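Plamaneo — programme de formation théorique des élèves pilotes
Rapport d'avancement à l'attention de Volker Reinholz, fonds Brandes
Période : de janvier à mai

Monsieur,

Vous m'aviez demandé un état des lieux sans fard du module de théorie à distance que vous cofinancez sur la plateforme de Roltville. Je vais essayer de m'y tenir, quitte à paraître moins enthousiaste que la note de présentation de l'automne.

Le contenu est presque complet. Les chapitres de météorologie, de navigation et de réglementation sont en ligne ; la mécanique du vol l'est aussi, mais dans une version que je considère comme provisoire. Performances humaines et communications restent à relire. Au total, la banque de questions compte 1 993 entrées, un chiffre que le prestataire met volontiers en avant. Je le prends avec prudence : une bonne part de ces entrées sont des variantes de la même question, où seuls changent le cap, la vitesse du vent ou l'altitude-pression. Un élève qui a compris le triangle des vitesses répond à toutes, un élève qui ne l'a pas compris finit par mémoriser la forme de la réponse. Rainer Tiedemann, notre responsable pédagogique, a commencé un tri. Il a terminé la navigation et entame la météo.

Sur les résultats, je préfère ne pas conclure. La première promotion passée par le module a obtenu de meilleures notes à l'examen blanc que la précédente. Elle était aussi plus petite, et plusieurs élèves avaient déjà une expérience du planeur. Attribuer l'écart à la plateforme serait commode, mais je ne vois pas comment le défendre devant vous.

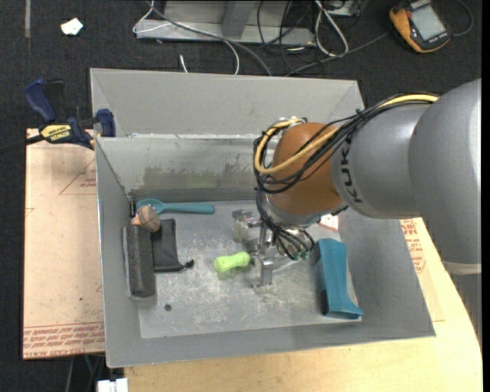 Les instructeurs, de leur côté, sont partagés. Ceux qui enseignent au sol apprécient de ne plus reprendre trois fois la lecture d'un TAF. Ceux qui volent constatent que les élèves arrivent au briefing avec le bon vocabulaire et un devis de masse et centrage qu'ils ne savent pas toujours justifier. J'ai assisté à quatre briefings en avril. Dans deux cas, le calcul était juste et l'élève incapable de dire ce qui se passerait si un passager changeait de siège. Le module ne pose jamais cette question-là. Nous l'avons signalé à Skollska, qui développe la plateforme ; la réponse évoque une « future évolution », sans date.

Suivi du temps de travail : le tableau de bord affiche des heures de connexion, et le contrat prévoit qu'elles servent d'indicateur. Je maintiens ma réserve. Une page laissée ouverte pendant le dîner compte comme de l'étude. Je propose de retenir à la place les tests de fin de chapitre, passés en salle et sur papier, au moins jusqu'à la fin de l'exercice.

Budget : les dépenses de contenu sont conformes. Le poste « licences » est dépassé de 400 euros, à cause d'accès facturés pour des élèves qui avaient déjà quitté la formation. Nous avons demandé un avoir. Le poste « traduction » n'a pas été entamé, et je ne recommande pas de l'engager tant que la mécanique du vol n'est pas stabilisée — traduire deux fois le même chapitre n'intéresse que le traducteur.

Points ouverts pour la prochaine période :
Fin du tri de la banque de questions (R. Tiedemann).
Réécriture du chapitre de mécanique du vol, partie décrochage et vrille.
Réponse écrite de Skollska sur les exercices de masse et centrage.
Choix d'un indicateur autre que les heures de connexion, à valider avec vous.

Reste la question de l'extension à la formation aux instruments, que votre dernier courrier présente comme acquise. Elle ne l'est pas de notre point de vue. Je souhaite voir une deuxième promotion complète avant de me prononcer, et je vous demande de ne pas l'annoncer d'ici là.

La direction de la formation, Plamaneo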